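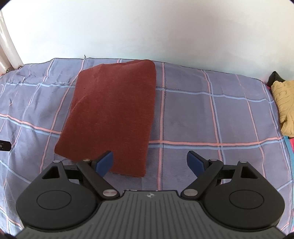

La pince ouverte, devant le tissu rouge brique.

Visite démo chez Kisano, 25 avril 2018. Vite fait, en vrac -- le texte complet viendra en juin. Manipulation de textile à la pince tenue à la main, sur un vrai lit, drap à carreaux et tout. Petro Zhuravel nous a tout expliqué, merci à lui !

Le tissu, c'est le plus dur -- ça plie, ça glisse, ça change de forme.

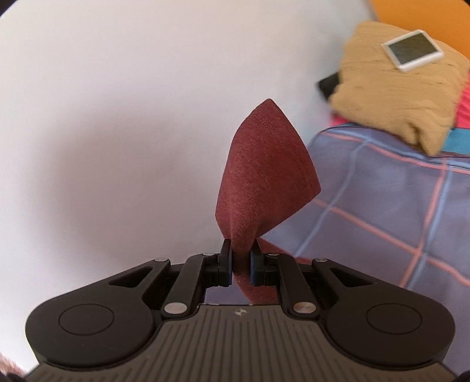 Beaucoup de question sur les doigts bleus. Réponse courte : interchangeables. Prochaine étape chez Mogensen, 25 places, inscrivez vous vite.

Pour finir, le tissu étalé, mâchoires écartées :
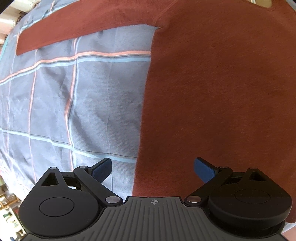

Infos pratiques
Prochaine visite en juin, gratuit, horaires à confirmer.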